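Re: [menix-families] Which bits to keep from the play kitchen?

On January 26, 2023, a list member wrote:
> We're clearing the toy cupboard in September and the play kitchen is huge.
> Could we keep the cooker and sink and pass on all the little things?

Oh, please don't part with the little things! Ours has been going for seven years, and the plush carrot with the felt leaves is still the first thing out of the box, usually straight on to the orange plate. I'd keep the grey spoon or ladle too, as it gets far more use than you'd think. 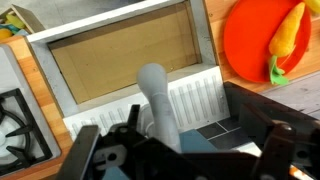
If you're short of space, I'd let go of the spare cups and the second till first. We store our food in one old biscuit tin, and it all goes back in (more or less) by teatime. Do shout if you'd like our spare plates, I'm at the Palma hall most mornings and would happily bring them along.

Warmest wishes to you all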